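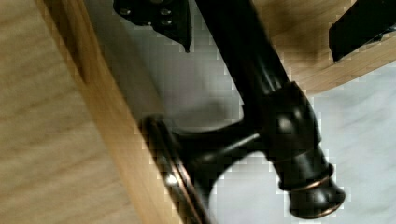
Fixture in a dark bronze finish with copper-colored edges

Grernville Community Help: Taxes and Consumer Charges

Sales tax charged on an order placed before the rate changed

Posted by Noelia Vidal

I placed an order with Fastia in April for kitchen and bath goods totaling $2,000 before tax. A deposit of 40 percent was paid at that time, and the receipt shows city sales tax at 6 percent on the deposit only. The council has since lowered the city rate to 3 percent. The goods have now been delivered, and the final invoice applies the old rate to the whole price, including the balance.

I have written to the store and was told that the order date controls. I would like to know whether this is correct, and whether I should pay the invoice in full while the matter is open. The order was for my own household and no business is involved.

Replies

Deirdre Lynch

The answer depends on the wording of the ordinance that lowered the rate. Measures of this kind normally include a transition section, which states whether tax is fixed by the date of the order, the date of payment or the date of delivery. Some treat each payment separately. Under that approach your deposit would remain taxed at the old rate and the balance would be taxed at the new one. Others look only to the date on which the buyer takes possession.

Please request the full text from the city clerk and read the section headed "Effective date." The notice printed in the newspaper was a summary and did not include it. If the section supports you, send the store a written request for a corrected invoice and attach a copy of the page. The store collects the tax on behalf of the city and may issue a credit before it files its return for the period. Once the return has been filed, a correction may take longer.

As to payment, you may wish to pay the price of the goods and the tax that is not in dispute, and to state in writing that the remainder is under review. Your order terms should be checked first, as some provide for late charges on any unpaid amount.
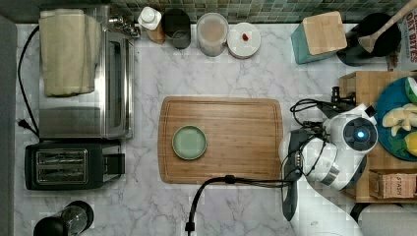

Documents to keep

Retain the order form, the deposit receipt, the delivery slip and the final invoice. The delivery slip should bear a date.

Birdie Delacroix

Same thing happened to my sister and she got the difference back. Call them on Sunday when the manager is in.

Kathleen Cronin

I would add one point to the reply from Deirdre Lynch. The council changed the city portion only. If your invoice shows a single combined line for tax, ask the store to separate the city and state amounts before you compare any figures.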